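Part 5: Filling the steam generator and getting it going

Right, so by now you should have the Pandley out of its box, the hose clipped into its groove and the iron sitting on its rest. If you haven't, go back to part 4, because I'm going to carry on as though you have. I've had my Pandley for 14 months and I wrote this guide after the third friend rang me to ask why theirs was spitting brown water. The booklet in the box is fine as far as it goes, but it's been through a couple of translations and step 6 is missing altogether in mine.

What you need to hand: a jug with a spout, tap water (see the note on hard water), an old towel and a bit of patience.

Filling the tank

1. Make sure the plug is out of the wall. Not switched off, out.
2. Press the grey catch on the side and slide the tank towards you. It's stiff the first few times, so hold the base steady with your other hand.
3. Flip the rubber bung up and fill to the MAX line. I stop a finger's width under it, as mine dribbles if I go right to the top and then tip it.
4. Push the bung down all the way round. Run your thumb over it and you'll feel if one side is sitting proud.
5. Slide the tank back until it clicks. No click, no steam!

Note on hard water: we live in a chalky area, so I mix half tap and half bottled deionised. Don't use the water out of a tumble dryer, however clean it looks, and don't put scented water in either. I tried the Miranda lavender one and my sitting room smelt lovely for a week, but the spray holes on the plate gummed up and it took me ages with cotton buds to get them clear.

First heat-up

6. Stand the base on something flat and firm with the hose hanging free. (This is the step my booklet left out.)
7. Plug in, switch on and leave the dial at its lowest setting. The blue light will blink.
8. Wait until the light stays on. Mine takes 8 minutes from cold, and less if it's been used already that day.
9. Point the plate down at your old towel and hold the trigger for 5 seconds. Let go, wait, and do it again until the puffs look white and even.

Caution: keep your other hand well away from the plate while you do this. The first puff often comes with a spit of hot water in it and it goes sideways.

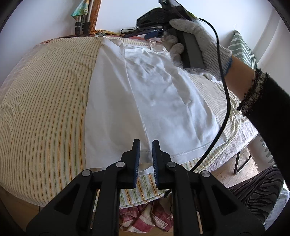

Once the puffs are even you can turn the dial up to where you want it. I go by the care label and then drop down one notch, and I've not scorched anything since I started doing that. Cottons and linens like plenty of steam and a slow hand. Anything shiny or stretchy gets done inside out on low, with a cloth over it if I'm feeling nervous.

10. Start with whatever needs the coolest setting and work up. The plate heats quickly but takes forever to cool, and you don't want to be standing there waiting for it.
11. Use the trigger in short bursts. Holding it down the whole time empties the tank and leaves your board cover soggy.
12. When the red light comes on, the tank is low. Switch off, unplug, and go back to step 1.

Note on board covers: the thin one that came with my old Tidisov board let the steam straight through and left a mesh pattern on my pillowcases. I put a layer of felt underneath and it's been much better.

Switching off

13. Dial down, switch off at the base, plug out.
14. Leave it on its rest until it's properly cold before you wind up the hose.
15. Empty the tank if you won't be using it again this week. Stale water is what causes most of the brown spots.

Descaling is in part 6.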